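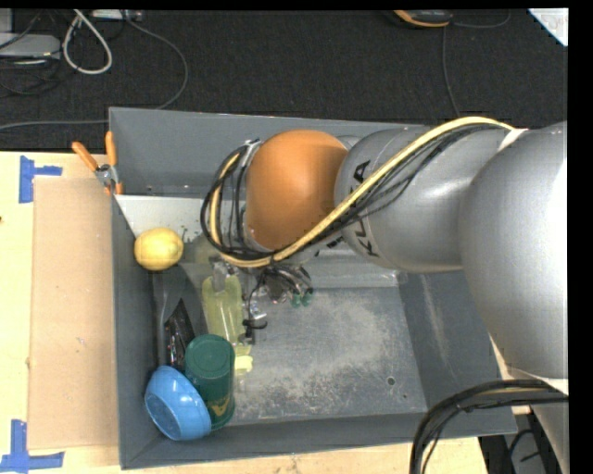
Loltside Four-Day Harbor and Hills Package

From $1299 per person, double occupancy

Loltside is the town you drive through on the way to Etden, usually while looking for a gas station. It has a harbor, a hill, a second hill and a market hall that smells of smoked fish until well after lunch. People who stop by accident tend to stay for dinner. This package is for people who would like to stop on purpose.

What you get

Three nights at the Hotel Rüegg, a tall, narrow building on the harbor front with an elevator that takes its time. Rooms on the water side have a view of the boats. Rooms on the hill side have a view of the hill, and are quieter, as the hill does not start its engine at five in the morning. Tell us which you prefer when you book.

Breakfast every day and dinner on the first night. The dinner is a set menu and the set is fish. There is a mushroom pie if you ask by noon.

A guided walk up the first hill (around 4 miles round trip, with benches). The second hill is left to your own conscience.

A return ferry ticket to Mostuvix, the island across the bay. It has one café, one chapel and a great many goats with strong feelings about sandwiches. The crossing can be lively. Sit in the middle and look at something that isn't moving.

What you don't get

Airfare, travel insurance, lunches, or anything you buy in the market hall after the free samples. City tax is paid at the hotel desk, in cash.

When to go

Late spring and early fall are best. Summer is fine if you like company. In November the ferry runs only when the captain likes the look of the sky, so we swap the island day for a tasting at the cider house, and we have yet to get a complaint about it.

Good to know

Group size: 8 to 13 travelers
Minimum age: 8
Walking: moderate, some cobbles, some regret
Getting there: train to Etden, then our minibus to the hotel
Single room: on request, supplement applies
Luggage: one suitcase each, and please be able to lift it yourself

Booking

A deposit holds your place and the balance is due before you travel. You can change the name on a booking free of charge, should your original companion turn out to dislike boats. Prices checked 15 May 2023.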